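August 11, 2021

CPI day. I was up before six and had the numbers open on one screen and the mortgage letter on the other.

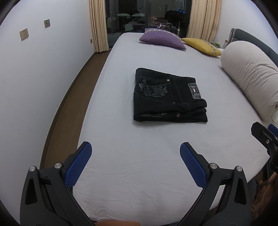 Inflation for July came in a touch softer than June on the month, and the ten-year hardly cared. It dipped, came back, and by lunch I had stopped looking. I still think yields are too low for what I pay at the store, but I have thought that since December and it has cost me money. Even the clothes tell two stories. The black jeans folded on the bed are the kind I have bought for years, and the last pair cost me more than the one before, while the purple cushion up by the headboard would be cheaper to replace now than when we got it. One index has to hold both of those.

Called Munther Kassab at ten. He says the used car part will fade by winter and the rent part won't, and he has moved 300 shares' worth of his bank stock into short notes. I told him I would rather sit in cash for a while. He said cash is a position too, and then his other line rang.

Hamish Dunstan sent the Brultard bond sheet. It pays 186 basis points over Treasuries, down from 475 last spring. I don't see who gets paid for risk at that level. I wrote back no. I may look again if it gets past 300, but he shouldn't hold his breath.

Sold the last of Hinds – 100 shares, small loss. Kept Namau.

The lender wants the refinance papers by Friday. The rate is good and fixed, so if I'm right about inflation this is the best trade I'll make all year, and I didn't need a broker for it. Still have to find the second pay stub.

Ten-year auction went fine. Bed early.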